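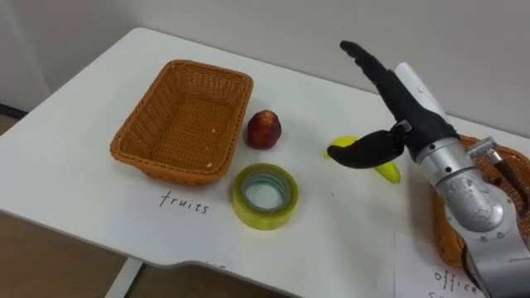 Sorting table with the fruits basket at left and the office basket at right.

Workshop Tips: When a Sorting Arm Lets Go Too Early

The Steturitz workshop in Prerdale uses a tabletop arm to put fruit in one basket and office supplies in another. One Saturday in November, the arm stopped on a fault while carrying a piece of fruit, and its fingers opened during the restart. The piece rolled off the table, and a member who reached in to catch it had two fingers pinched between the hand and the rim of a basket. The injury was minor. The advice on this page was prepared after that event and applies to any member who sets up, runs or stands near the table.

Before the first run

Place each basket squarely behind its label. A basket that has moved even a short way changes the point at which the hand must open, and the rim is the part most often struck. Labels may be written directly on the tabletop or on a sheet of paper. A paper label should be taped down at all four corners so that it cannot slide under the forearm.

Leave a clear space between items. Objects that touch are often picked up together, and the second one falls at an unpredictable moment. Items with a hinge should be closed before they are set down.

Run the cable along the arm and move every joint slowly through its range by hand control. A cable that pulls tight at full reach was the first fault found after the November stop. The connector had worked loose by 2 mm, which was enough to interrupt the signal to the hand.

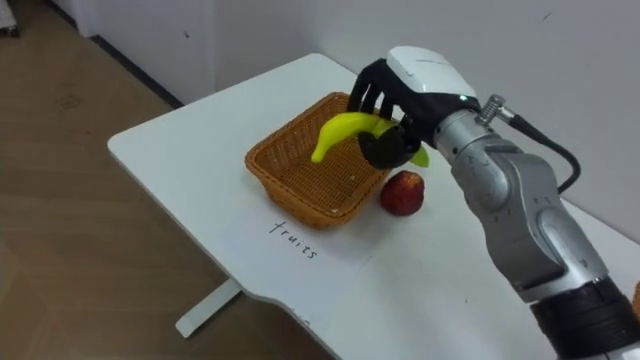
Banana held above the rim of the fruits basket.

The moment above the basket requires the most care. If the arm halts with an item in its grip, keep both hands away from the table and follow these steps in order.

1. Press the stop button, even if the arm is already still.
2. Wait 45 seconds.
3. Read the fault message and write it in the log, word for word.
4. Place a folded towel in the basket under the hand, using the long tongs kept on the wall hook.
5. Release the grip from the control panel. Do not pull the item free.
6. Switch off the power before touching the connector or the cable.

Members should note that a lit indicator on the hand shows only that the hand has power. It does not show that the arm is safe to approach, and a steady light was recorded in the log at the time of the pinched fingers.

After a stop, the first 50 moves are to be made at low speed with one person at the panel and no one seated at the table. If the same message appears twice, the arm is taken out of use until it has been inspected. The Lill power strip under the bench has its own switch - please use that switch and leave the wall plug in place.
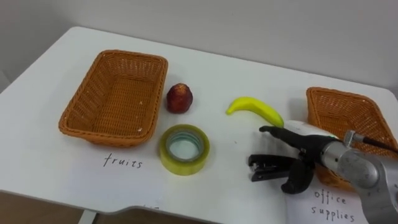 Laimutė Kairys

Mixed loads deserve a separate word. A roll of tape lying flat offers very little edge for the fingers, and a closing hand may push it along the surface until it meets something else. Staplers present a different difficulty. The weight sits unevenly, so a grip near one end lets the other end swing down. Set the stapler so that the hand can close over the middle, and remove the staples before practice runs.

Soft fruit should not be used for testing. Juice on the finger pads reduces grip, and the pads are slow to clean. Wipe them with a barely damp cloth while the power is off, then allow them to dry fully. The pads are replaced every 1000 picks or sooner if the surface looks shiny.

Smudges and pen marks on the tabletop may be removed with a mild soap solution, taking care to leave the basket labels readable. Solvent cleaners are kept in the Trallotura cabinet and are not to be used near the arm.

Faults, near misses and damaged cables should be reported to Aigars Juška on the day they occur. Log sheets are in the drawer beneath the control panel, and completed sheets go in the tray by the door.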